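Pallero Practice Tower

A whole desktop PC for people who would like to make their mistakes on somebody else's computer

The Pallero is a used office tower, opened up, cleaned out and sold to be taken apart. It has a black case, a power supply, a green motherboard, two memory slots, a drive cage and more cable than seems reasonable. It will not play the latest anything. You buy it to learn where the screws go, and then you buy it dinner, so to speak, by losing two of them in the carpet.

We sell most of these to night classes, repair clubs and parents who have noticed a twelve-year-old eyeing the family machine. Mi-kyung Ma, who runs our bench, picks cases with a side panel that comes off completely, so the tower can lie flat and everything faces up. If you've ever tried to plug in a drive cable while kneeling under a desk with a flashlight in your teeth, you'll see the appeal.

What it's like to work in

Roomy at the edges, crowded in the middle. The power supply sits in one corner and sends its red, orange, yellow and black wires out across the case like spaghetti that has been given a job. You can tuck them away neatly. They will come back.

The drive goes in and out of the cage in a light blue caddy, and the cage has its own blue latch, so you can practice the swap as often as you like without hunting for a screwdriver. The drive we use on the bench says 1.0TB on the label. Yours may be another size (see below), but a 3.5-inch drive is a 3.5-inch drive, and it will refuse to line up on the first try in exactly the same way. 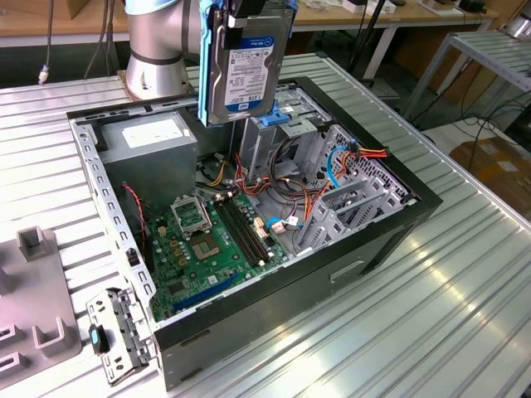 What comes in the box

Black tower case with removable side panel
Power supply, fitted
Motherboard, fitted, with lift-up socket lever
One 3.5-inch hard drive, wiped, at least 500 GB
One drive caddy
Power and data cables, including a blue SATA cable
A bag of 25 assorted case screws, of which you will need fewer and keep none
The Ciddale workbook, 2nd printing, spiral bound

Not included: monitor, keyboard, mouse, memory, operating system, patience.

The processor socket

Lensa Gebru teaches the Saturday class that tests these for us, and she asked that we say this in plain words. Lift the lever all the way before you touch anything. Look at the socket with a good light. Don't put your fingers in it, don't blow on it, and don't wipe it with your sleeve, however clean you believe your sleeve to be. Socket damage isn't covered by our warranty, and we can always tell.

The processor ships in its own small plastic tray if you order the Full kit. The Bare kit leaves it out and costs less, and it's the one we'd suggest for anyone under ten or over-confident.

Setting up your bench

A flat table big enough for the case on its side, plus the same space again for the parts you've pulled out. A metal drive bracket takes up more room than you'd think once it's out, and it has corners. Put small things in a dish. Unplug the tower from the wall before you open it, every time, and leave the power supply itself closed. There is nothing in there for you.

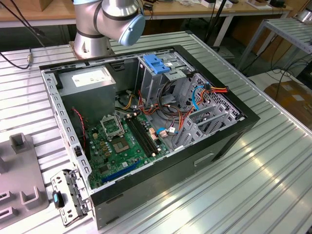

Can I put it back together and use it as a real computer?
Most Full kit towers will start up once you add memory and install a system, and they're fine for typing and email. We sell them as practice machines, though, so we only promise that the parts fit together, and you're on your own with the printer.

Choosing a kit

Bare: case, power supply, board, drive, caddy, cables, workbook. No processor.
Full: everything in Bare plus a matching processor and cooler.
Class pack: 5 Bare towers on one pallet, with one teacher's copy of the workbook. Please have somebody strong at home.

We've now sent out over 1000 towers. Védís Dalsgaard packs them, and would like it known that the foam corners can be mailed back to her for reuse.

Returns

Send it back within a month if a part is missing or doesn't fit. Towers may come back in pieces, as that is how we expect to see them, but all the pieces should be in the same box. Spare caddies, latches and screw bags are listed under Pallero Parts.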